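# Taking a class to the Mamport open day, worth it?

Posted in: Days out and school visits

I look after a homework club, ages nine to thirteen, and we've been offered places at the robot open day Ganico is running at Mamport in March. The flyer says demonstrations run all afternoon and that visitors can "see the work at hand", which doesn't tell me much. The bus would cost us $279 so I'd like to know a bit more before I say yes.

What do they show you? Is it moving machines or mostly posters and a talk? How close can the kids stand, and is two hours too long? I have one boy who can't take loud noise, so anything on that would help too. I've tried phoning but I keep getting the recorded message.

Kosusik

---

**Ojars_V**

Went last year. It was good. Parking is terrible, go by bus. Sausage sizzle was cash only.

---

**Ilze Ozoliņš**

I went last March with my two and a neighbour's daughter, so I can answer most of this, assuming they keep the same program.

It is moving machines. There's a short talk at the start in the front hall, which you can skip if you arrive late, and then you go through to the demonstration room in groups of up to 50. That's the first thing to plan around. We got there at 1:30 and our group wasn't let in until after two. With a club I would email ahead and ask for a set time. The email address is on the back of the flyer and they did answer mine, although it took a week.

Noise: the demonstration room was quieter than I expected. You hear a whirr from the joints and the fans, and the staff member talking. The loud part is the front hall, where the talk goes through a speaker and everyone's coats and lunches are. Your boy might do better waiting outside until the group is called through. I'd bring his earmuffs anyway.

How close: there's tape on the floor and the kids stay behind it. Ours could see well from the front row, but shorter ones at the back couldn't see the tabletop. There is a screen on the wall that shows the view from the robot's end, and my younger one watched that the whole time. Ask the staff to let the small ones go in front, they're fine with it if you ask.

What they show is a two-armed robot working at a table with ordinary household things. It's slow work. If your kids are expecting something that runs and jumps they'll be let down, and I would tell them that on the bus. Mine are used to videos where it's all sped up, and it took them a few minutes to settle into the real pace. 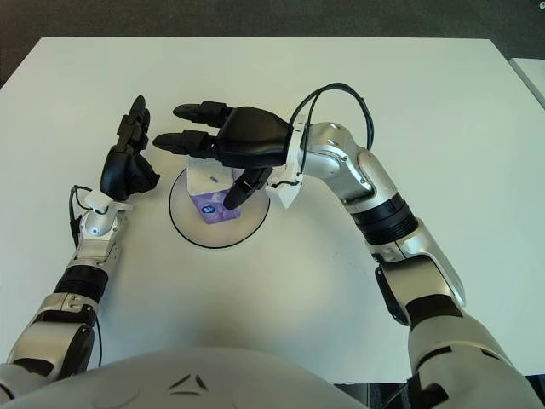
The staff member, Ojārs Vanags, was good with questions. He let the kids ask while the robot was going and didn't mind the same question twice. My son wanted to know why the fingers are shaped the way they are and got a proper answer. My neighbour's daughter asked what it cost and was told that was a question for the office.

Two hours is enough. We spent forty minutes in the demonstration room and the rest on the talk, the queue and lunch. There is a picnic area on the Krūmiņa side with shade and toilets. The canteen was shut when we came out, so pack food.

For $279 I would go if you can fill the bus. If you've only got a carload, drive and park at the library.

---

**mamport_local**

Agree with the above except the library lot is permit holders only now. Use the gravel one past the roundabout and walk back, it's ten minutes with kids. They told us at the gate that 1165 people came through last year, so get there before lunch if you don't have a set time. Also the under-tens got a colouring sheet and the older ones didn't, which caused some trouble in our car.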